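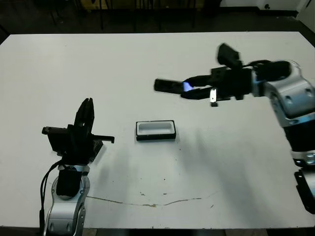
Bench two before the open day: both arms up, tray in the middle.

30th March

Open day notes, written up while I still remember them. The Istedden folks had asked for something visitors could follow without a talk first, so we went with the tray demo, one white tray with a black rim on a bare table and the two arms either side of it. I was a bit worried it would look plain next to the Mondano stand, which had lights and music and I don't know what else, but people really did stop and watch (the children especially, bless them, right up against the rope).

Segundo Cáceres ran the first session and I took the second. He's much better at this than I am! He lets people ask whatever they like and somehow gets back to the grippers every time. Most common question by far was how hard the fingers squeeze, and next time I'd like a soft block out front so folks can feel it for themselves.

The front desk tally was 219 through the door, a good deal more than we had in October, and we gave away about 800 of the Bridik leaflets, some of them surely to the same people twice.

To do: wipe down the tabletop and see whether the brownish line near the left arm is a crack or only a stain. Ask Chukwu for the loan of their low stools again. Segundo wants the right arm parked a little further back at the start, and I think he's right, so I'll change the start pose before the school group comes.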